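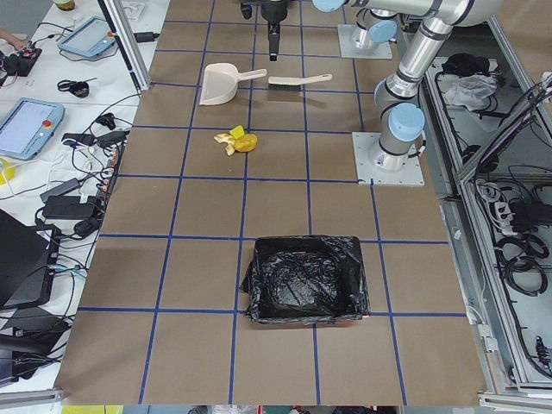
Two arms, one dustpan

Sweeping up has joined the list of chores that sound easy until a machine has to do them. A team led by Vira Hnatiuk at Gronholm has posted results for a method that teaches a pair of robot arms to use a brush and dustpan together, with one policy driving both grippers.

The training set was 520 demonstrations by people steering the arms by hand, a job for which there was reportedly no waiting list.

The trick is in the timing. Earlier versions planned each arm separately, and the two got along like siblings in a back seat. The new one predicts the pan's motion first and fits the brush stroke to it. Over 34 trials with mixed kitchen scraps, the pair finished the whole job in 30.

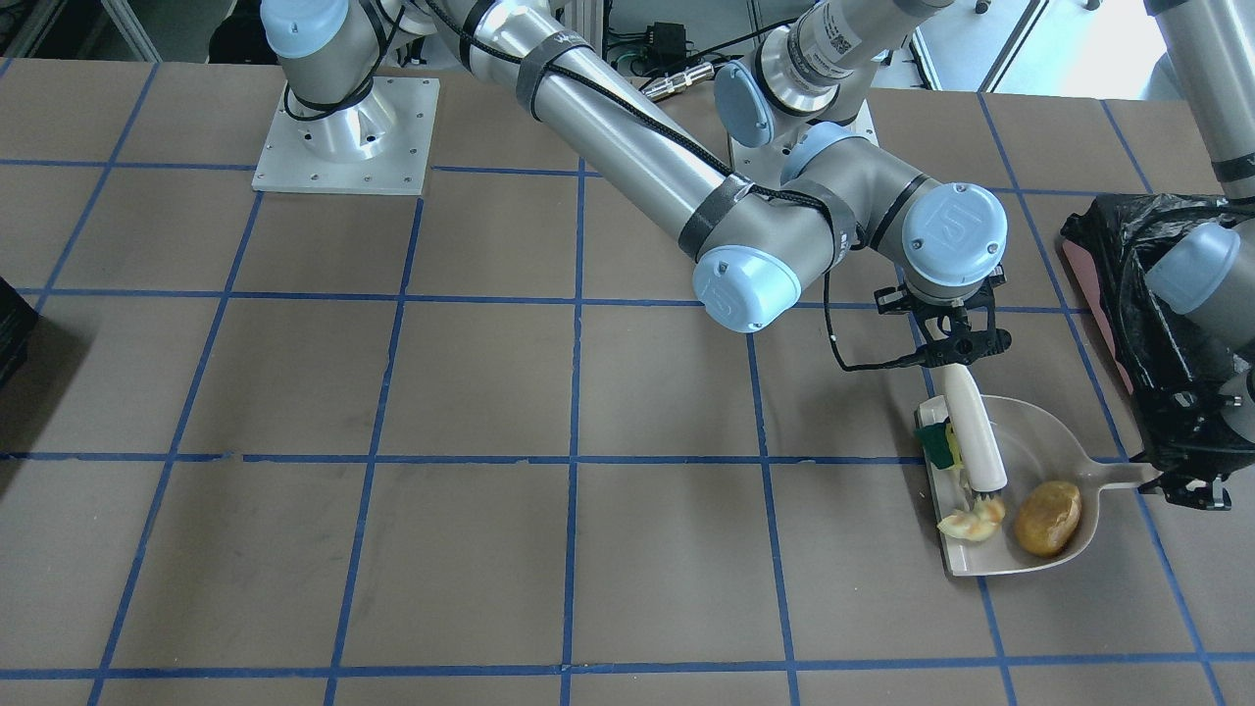 Yaroslav Prokopenko is less impressed, noting that every trial used the same table and that floors, where most sweeping gets done, have corners and chair legs. He would like to see the thing try rice.

The group plans a floor test in September.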